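# Plant visit: Bunnag, Nellstead site

November 10, 2024

Bunnag packs replacement parts for kitchen and bathroom fittings. The Nellstead site has 60 people on the floor, split over 2 shifts, and since October it has run three sorting arms from Terkholm on the returns line. Eleven of us from the Planton study group went round.

We started at the returns dock, where mixed boxes come in from stores. Until this fall every box was tipped out and sorted by hand. The day before our visit the line handled 2,122 pieces, and the arms took the small regular ones. Anything bagged, bent or tangled still goes to a person.

From there we went up to the training room. Folasade Mohammed runs it. She worked the returns line for years and now teaches the others to set up picks. New picks are built in simulation first, with plain blocks standing in for parts, and only then moved down to the floor. The view on the screen is the one from the arm, looking down past its own fingers.

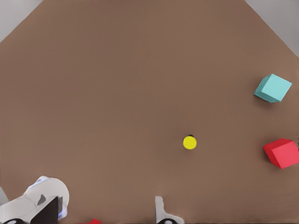 *Simulated sorting table with cubes and a small round yellow piece. The gripper fingers are at the bottom.*

Operators spend three half days in this room before they work next to an arm. They learn to place the pieces, start a run, stop it and write down what went wrong. Mohammed said the writing down is what people find hardest. On the old line you fixed a problem with your hands and moved on.

I asked about pay. Trained operators go up one grade. Those who stay on hand sorting keep their old grade, and a couple of people at lunch told us they were not happy with that. The site manager said no jobs had been cut, but two people who left in the summer have not been replaced.
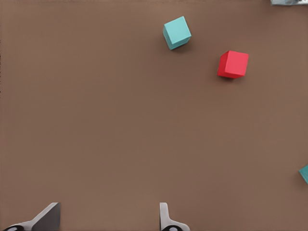 *Another view in the simulator, gripper open, with the red and teal cubes farther up the table.*

Down on the floor the line was quieter than I expected. One operator looks after all three arms from a standing desk. She liked having less lifting and missed having someone across the table to talk to. Breaks are now staggered so the arms are always watched, and that came up more than once as a complaint.

The tour took a little over two hours. Parking is behind the building, and you need closed shoes. Bunnag will take another group in the spring, so tell me if you want your name on the list.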